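Mevell Community Boards > Building and Facilities > Shared Spaces
Topic: Proposed change to waste and recycling practice in the shared offices, second floor
Status: Open for comment

facilities_desk
Posted 9:14 a.m.

Tenants of the Mevell building are invited to comment on a proposed change to the way waste is handled on the second floor. The proposal has been discussed informally with several offices and is now placed before all occupants before a decision is made.

Under current practice, each workstation has its own desk-side bin with a plastic liner. The cleaning contractor, Jarari, empties every bin each evening and replaces the liner whether or not the bin has been used. The last monthly invoice lists 227 liners for the second floor alone.

The proposal is as follows. Desk-side bins would be withdrawn. Two central stations would be installed, one near the kitchen and one beside the copy room, each with separate openings for paper, containers and general waste. Offices that wish to keep a small collection point of their own could do so, provided that the occupants carry the contents to a central station themselves.

Comments will be accepted until the end of the month. Please confine replies to the second floor. The first floor lease has different terms and will be considered separately.

suite_204_admin
Posted 9:52 a.m.

Our office supports the proposal in general terms. We gave up individual bins in the spring and have used reused shopping bags on wall hooks for dry waste since then. The arrangement takes up no floor space and the vacuum can pass along the baseboard without obstruction.
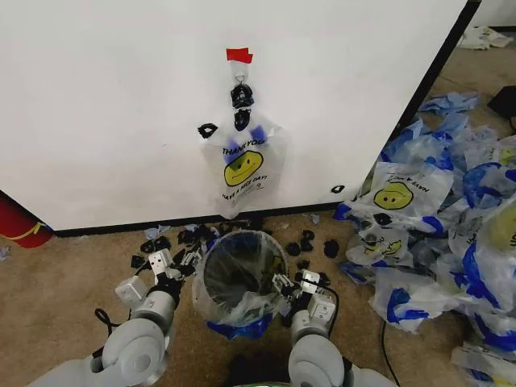 Shopping bag on a wall hook, clear of the carpet.

We would ask that the facilities desk confirm whether hooks of this type are permitted under the fit-out rules. We have assumed so, but the handbook is silent on the matter.

northside_tenant
Posted 10:20 a.m.

With respect to the previous contributor, I do not believe thin shopping bags should be encouraged as a substitute for proper bins. They tear, they are not accepted in our recycling stream, and if they are thrown out with their contents the building has saved nothing. One kind of plastic would simply replace another.

I have no objection to the central stations. My objection is to the clause allowing each office to keep its own collection point. If this clause remains, the floor will end up with a different system behind every door, and visitors will not know where anything goes.

suite_204_admin
Posted 10:41 a.m.

To clarify, our bags are emptied into the kitchen bin and returned to the hook. They are replaced only when worn. Food waste is not placed in them. I accept that this depends on everyone in the office following the same practice, and that a larger office might find it harder to manage.

ledger_and_co
Posted 11:05 a.m.

This firm opposes the proposal in its present form, for reasons of confidentiality.

A considerable part of our paper waste contains client information. At present it goes into a locked console that is collected by Ignacio Document Services under a separate contract. Our concern is that when desk-side bins disappear, staff in a hurry will carry mixed handfuls of paper to an open station in a public corridor. We have spent a good deal of effort training people to separate the two at their desks, and a desk-side bin is part of how that separation works.

We would withdraw our objection if the copy room station were moved inside the copy room, which has a door and a keypad, or if the paper opening were replaced by a locked slot.

facilities_desk
Posted 11:30 a.m.

Thank you for these comments. In reply to the points raised so far:

Hooks. Small hooks are permitted on partition panels. They are not permitted on fire doors, on door frames or on the painted walls of the main corridor. Anything fixed to a panel must be removed at the end of the lease and the surface left as found.

Confidential paper. The desk had not considered moving the station inside the copy room and will ask whether the cleaning crew can be given the keypad code. The contract with Ignacio would not be affected in any case.

Private collection points. The clause was included at the request of tenants. It can be removed if the balance of opinion is against it.

quiet_corner
Posted 12:18 p.m.

May I raise the question of accessibility? One of our colleagues uses a walker, and the kitchen is at the far end of the floor from our suite. A rule requiring every occupant to carry waste that distance places an unequal burden on some. I would not wish to see the private collection clause removed for this reason alone.

I would also ask that the openings on the central stations be set at a height that can be reached from a seated position. The catalog sheet circulated last month for the Prasomen units shows a lid that must be lifted with one hand while the other deposits the item. That is not suitable.

northside_tenant
Posted 12:35 p.m.

The point about distance is well taken and I had not thought of it. I would amend my earlier position. Private collection points should be allowed, but they should follow a single standard: a rigid container with a lid, labeled, and no food waste. I remain opposed to bags on hooks.

suite_204_admin
Posted 12:58 p.m.

We would accept a labeling requirement. We would not accept a requirement for rigid containers, as floor space in the smaller suites is limited and the whole purpose of our arrangement was to recover it. A bag holding a few envelopes and some packaging does no harm to anyone. 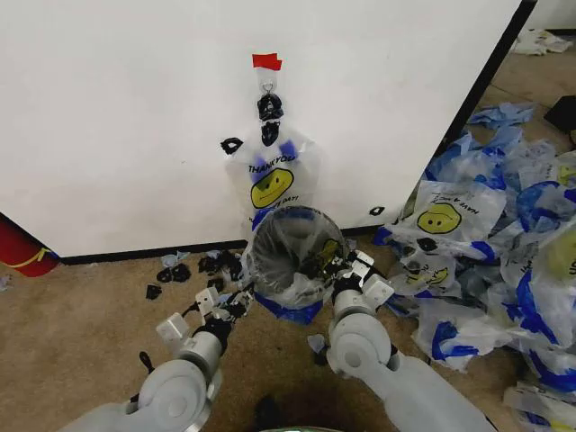 Summary of comments received to date
Posted by facilities_desk, 2:10 p.m.

The following summary is provided for tenants who have not read the full discussion. It does not represent a decision.

General support has been expressed for central stations. No tenant has asked that they be abandoned altogether.

The location of the second station is disputed. The desk has asked Jarari whether its crew can service a station inside the copy room and awaits a reply.

Private collection points are supported on grounds of accessibility and space. Opinion is divided on whether a standard container should be required.

The Prasomen units will be reviewed for lid operation and height. If an open-top version is available in the same size, a revised quotation will be requested.

night_shift_editor
Posted 3:26 p.m.

I should like to register a concern about timing. Our office is staffed until late in the evening, and the cleaning crew has normally left before our dinner break ends. With desk-side bins, our food waste remains in our own suite overnight, which is unpleasant but at least contained. With central stations, it would sit in the shared kitchen until the following evening. Other tenants arriving in the morning may not thank us for it.

Could the kitchen station be emptied a second time, early in the morning? If there is a cost, we would be willing to discuss a contribution.

ledger_and_co
Posted 3:49 p.m.

We would support a morning collection. We would not support spreading its cost across all tenants according to floor area, as was done with the water cooler. Offices that close at five should not pay for the evening meals of those that do not.

night_shift_editor
Posted 4:02 p.m.

The water cooler was settled in the last lease year and I would prefer not to reopen it here. I have said that we are willing to contribute.

facilities_desk
Posted 4:15 p.m.

Tenants are reminded to keep to the subject of the topic. Questions about the water cooler charge may be sent to the desk directly.

A price for a morning collection will be requested along with the revised quotation for the stations. Both will be posted in this topic when received. Until then current practice continues, and desk-side bins should not be removed or placed in the corridor. Several were left outside the elevator this afternoon and have been taken to the storage room, where they may be collected.

quiet_corner
Posted 4:31 p.m.

Two of those are ours. We understood from a notice in the kitchen that collection had already begun. Could that notice be taken down?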